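Shift notes, Sunday

Second week with both arms on the jewelry line. Late start today, first box on the table at 10. 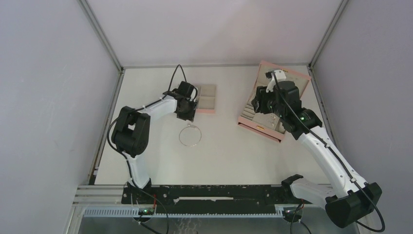 Morning

The Cirnenero order is the one with the pink boxes. Each has a hinged lid and gray slotted padding in the bottom. The small trays with the square inserts belong to the same order and sit between the arms.

The clear ring is still the problem item. On the white top it is close to invisible, to me as much as to the software. I asked for a darker work surface last week. Sondden, who supplied the cell, wants to try a change in the lighting first. I have logged the request again with the shift number on it.

Cycle time is slower than by hand. I used to close a box without looking at it. The planning sheet from Fomov assumes the arms run through breaks and the shift change, and on that basis the daily count comes out ahead. Today's count was 187, with 3 boxes set aside for me to redo. Two had padding pushed out of line and one had a scratch on the clasp side that may have come in from the supplier.

Afternoon

Most of my time now goes to three jobs: feeding parts, clearing stops, and writing down why it stopped. The last one has no code on the time sheet. I have been putting it under cleaning, and the office has been accepting it.

The bench team was four people in spring. Two moved to Paisan returns, on the same pay grade but with evening hours. One of them has asked to come back if a slot opens. I don't think one will, as the cell is planned for one attendant and a second only during changeovers.

My hands are better. The thumb joint that bothered me all winter is quiet. My eyes are worse by the end of the day, from watching for small things through the walls of the cell. I get up more than I did at the bench – up to 10 times an hour when the trays are running badly – and sit down again without having done much.

Stop at 2:40, left arm, cable loop. I slackened the clip by one notch and restarted. Same stop as Thursday's, so the clip position should go on the setup card. The card still shows the old one.

To do

Ask again about the table surface. Ask for a time code for stop reports. Find out who signs off changes to the setup card, us or Sondden. Bring the other glasses.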